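Brandach 3638 Tire Deflation Strip

Item 3638
Sold by Sulano Public Safety Supply to law enforcement agencies only

The Brandach 3638 is a portable spike strip for stopping vehicles that fail to yield. It ships as a folded unit in a carry sleeve and fits behind the seat or in the trunk tray of most patrol vehicles. One officer can carry it, set it out and pull it back from the shoulder with the cord.

The hollow spikes stay in the tire and let the air out over a distance, so the driver keeps some steering while the vehicle slows. The strip works on passenger cars, pickups and most light trucks. It is not rated for tracked equipment or solid tires.
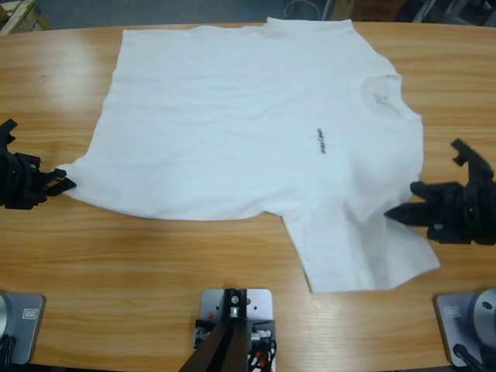
What comes with it

One strip, assembled, with spikes installed
One pull cord on a hand reel, 90 feet
One carry sleeve with shoulder strap
One pack of replacement spikes
One spike removal tool
Printed instructions and a training card for the visor

Setting it out

Pick a spot with cover, such as a guardrail end or bridge abutment. Do not use your patrol vehicle as cover. Lay the folded strip on the shoulder with the arrow toward the road, walk the reel back to your position and lock it. When the vehicle is close and other traffic is clear, pull the strip across the lane. Release the lock and pull it back as soon as the vehicle has passed. Pursuing units need the lane open.

Keep the cord off your wrist and out from under your feet. Wear gloves.

Do not use the strip against motorcycles. Follow your agency's pursuit policy in all cases.

Spikes and service

Used spikes are not reusable. Push out the empty bases with the removal tool and press in new ones until the collar clicks. Replacement spikes are sold in packs under item 2361. The older Flomham spikes look similar but have a shorter base and will not lock in this strip.

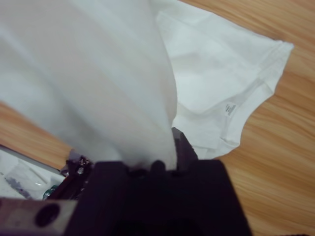

Check the hinges and cord at each vehicle inspection. Grit in the hinges is the usual cause of a strip that opens only partway. Rinse it with plain water, let it dry unfolded, and do not oil it. If a hinge is bent, send the whole strip to our Bermúdez service counter. We do not sell hinges separately.

Ordering

Orders must be placed by an agency on letterhead or by purchase order, with a delivery address at the agency. We do not ship to homes or post office boxes. Strips in stock leave our warehouse by 4 p.m. on the day the order is approved.

A practice version with blunt rubber spikes is listed as item 98. It has the same weight and cord and uses the same sleeve.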